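Workshop tips: working with the Siltimer hand gripper

In our workshop we tried the Siltimer kit from Kostiuk for 5 weeks. It is a hand-held gripper with two fingers, used to show a robot how a part should be taken. Some tips from our bench:

Put the tray at an angle to you. Open the fingers wide and come in low — the pads should meet the strip near the slot, where it bends less.
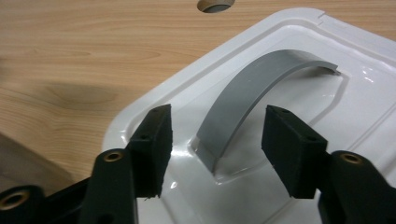

Gripper open on both sides of the gray strip, one end of the strip in its slot.

Glossy white trays reflect the ceiling lamps. Turn the tray a little before you start recording.

Wipe the pads with a dry cloth after every 40 grips. Do not use oil near them.

The kit is not cheap, and the manual is too short. For small repeated work I would still buy it.

Stepan Kushnir, April 2020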